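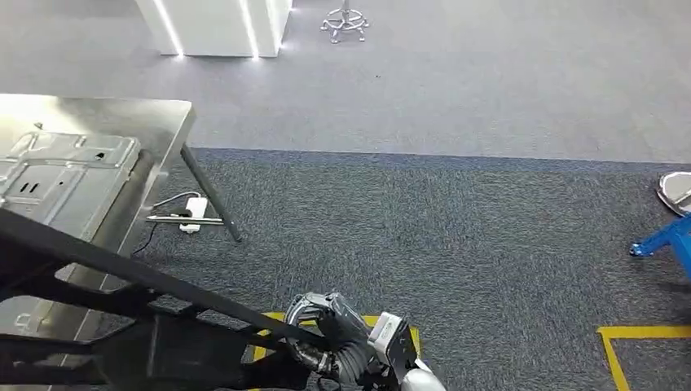
trelowbot
How many demo runs does your club save before you start training the policy? We're doing the panel pickup task for our spring project and I keep getting different numbers.

masico_fan
We went with 200 for the first try, then kept adding. Ours ended up at 1174 by January and the last few hundred barely helped.

lirkonen84
Gonna disagree there. The late ones helped us a ton, but only after we quit starting every run from the same spot. If all your starts look alike, 2000 runs won't save you!

masico_fan
Fair, ours were pretty samey. Still think a beginner team should train early and see what breaks (we waited way too long and found out our wrist camera was lagging the whole time, ugh).

trelowbot
OK so train at 200, look at the failures, then record more of those? Our advisor wants the full set done first.

thaler_lab_kid
I'm with your advisor, sorry. We stopped to retrain every week and half the team was just sitting there watching a progress bar. Get your table and tape marks settled, record it all, then train.

lirkonen84
Half the team can read the logs while it trains lol

trelowbot
Ha, ok. I'll pitch one early training run and then the big batch. Does anybody mix operators, or stick with one person driving the arm?

thaler_lab_kid
Mix them. Our smoothest driver was out sick for a bit and the data got better.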